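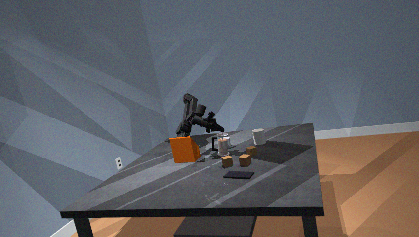
Daltesora Support > Facilities Systems > Closed Tickets > Ticket 1501

Search tickets Enter a ticket number or keyword Go

Ticket 1501
Subject: Room reservations made by Berrada accounts appear one hour late on the building calendar
Product: Jitow room reservations, hosted
Reported by: Berrada front office
Priority: Normal
Status: Closed

Initial report

The customer reports that reservations entered through the Jitow web form are shown on the building calendar one hour later than the time requested. A meeting entered for 9:00 a.m. is displayed at 10:00 a.m. The confirmation message sent to the person making the reservation shows the correct time. The customer first noticed the difference when two groups arrived for the same conference room on the second floor, each holding a valid confirmation.

The customer states that no settings were changed by their staff. Reservations entered directly at the front desk are not affected.

Support response 1

Thank you for your report. Please provide the following so that we may continue:

- The reservation number of one affected meeting and one unaffected meeting
- The time zone shown under Account, Regional Settings
- The name of the calendar service connected to your account

Please do not correct the affected entries by hand while the ticket is open. Entries edited on the calendar side are written back to Jitow at the next exchange and may be moved a second time.

Customer reply

Both reservation numbers were supplied. The regional setting is correct for the customer's location. The calendar is provided through Tramex under the building's lease and is managed by the landlord. The customer does not have administrator access to it. Several entries had already been corrected by hand before the above instruction was received.

Support response 2

We have reviewed the two reservations. Both are stored in Jitow with the correct start time. The difference arises when the record is passed to the calendar. Front desk entries are sent with an explicit time zone. Web form entries are sent without one, and the receiving calendar applies its own default.

Until April the default on the receiving side matched the customer's location. We believe that the calendar was moved to a setting that does not observe daylight saving time in the same manner. We have asked the customer to request confirmation from the building office.

Of the 100 web form reservations examined, 17 had been edited by hand and could not be used in the comparison. The remainder all showed the same one-hour difference.

Customer reply

The building office has confirmed that its default time zone was changed during routine maintenance. It is not willing to restore the former setting, as other tenants have since adjusted their own systems to match. The customer asks whether the matter can be resolved within Jitow.

Support response 3

It can. The field "Send time zone with all entries" has been turned on for the Berrada account. This field is off by default for accounts opened before the present version of the web form — we recognize that this is not made clear in the setup guide, and a correction to the guide has been requested.

The change applies to new reservations only. For existing reservations, please take the following steps in order:

1. Sign in as an account administrator and open Reservations, Upcoming.
2. Select all entries whose source is listed as Web Form.
3. Choose Resend to Calendar. Do not choose Refresh, which reads from the calendar and will bring the incorrect times into Jitow.
4. Wait for the exchange to finish. The status line will read Complete.
5. Review by hand any entry marked Edited Externally. These are skipped by the resend.

Customer reply

The steps were completed. All web form entries now display correctly with the exception of 2 recurring meetings, which remain one hour late.

Support response 4

Recurring meetings are held on the calendar as a single series and keep the time zone of the first occurrence. The series must be ended and entered again. Attendees will receive a cancellation notice followed by a new invitation — you may wish to inform them in advance.

Customer reply

Both series were entered again and display at the correct time. The customer agrees that the ticket may be closed.

Closing note

Cause: web form entries sent without a time zone, combined with a changed default on the receiving calendar.
Resolution: account setting changed; existing entries resent; recurring series entered again.
Closed 22/05/2016. A closed ticket may be reopened by replying to the last message from the support desk.

Related tickets

Confirmation messages delivered twice after password reset
Room capacity not shown on the mobile form
Tramex calendar connection expires without notice
Canceled reservations remain visible to guests
Changing the default length of a reservation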